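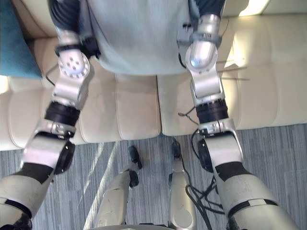
Kovwood Team Teaches Its Humanoid the Living Room

8/4/21

Put a cream leather sofa in front of a robot and it has a surprising amount to learn! That has been the spring project at Kovwood, where Odette Besson and her small group have been showing their two-armed machine how to tidy a sitting room, one motion at a time, with a person doing every motion first.

The method is easy to follow even if you have never been near a lab. An operator puts on a headset and sees what the robot's head camera sees, which in the living room means both arms hanging down in view and the seat cushions straight ahead. The operator then moves two hand controllers, and the arms follow. Each run is saved from start to finish, pictures and joint positions together, and the good ones go into the pile the robot learns from. The software that ties it all together is called Bilaner, and the group wrote most of it over the winter.

The first task on the list is straightening a cushion. Feng-yi Fu, who does a lot of the driving, says it took her 11 tries before she got one she wanted to keep. "You reach the way you would at home, and the arm is longer than yours and the elbow goes out wide," she said. "Then something clicks and you stop thinking about it. I came out of the headset grinning."

By the end of the first week the group had 40 good runs of that one task. They do some of them in the morning and some late in the day, so the sunlight crosses the carpet at different angles. Leather is a fun test for this (and a bit of a mean one), as it shines in one spot and goes flat in another, and the creases change every time somebody sits down. Shadows from the arms count too. The robot has to get used to seeing its own.

For slower, fussier moves the team skips the headset and works by hand. Rhiannon Vaughan stands beside the robot, sets the arm so it gives way when pushed, and walks it through the path: down to the seat, along the front edge, back up. She calls it dancing with a very patient partner. Hand guiding gives smoother paths, she says, but the remote runs come with a cleaner view, with no human arm in the way. The group plans to keep doing both.

Next up is folding a throw blanket over the backrest, which Besson describes as the one she has been looking forward to since the project began. Cloth never lands the same way twice, and she expects to need a lot more runs than the cushion did. A second operator, Dwynwen Owen, starts training on the controllers this month so that the robot picks up more than one person's habits.

There will be a chance to try it, too. Kovwood is opening the room to visitors at the Hopkin open house later in April, with 44 places for people who want to take a turn driving the arms. Sessions last nine minutes, headset included, and no experience is needed. Sign up at the Hopkin front desk, and wear flat shoes.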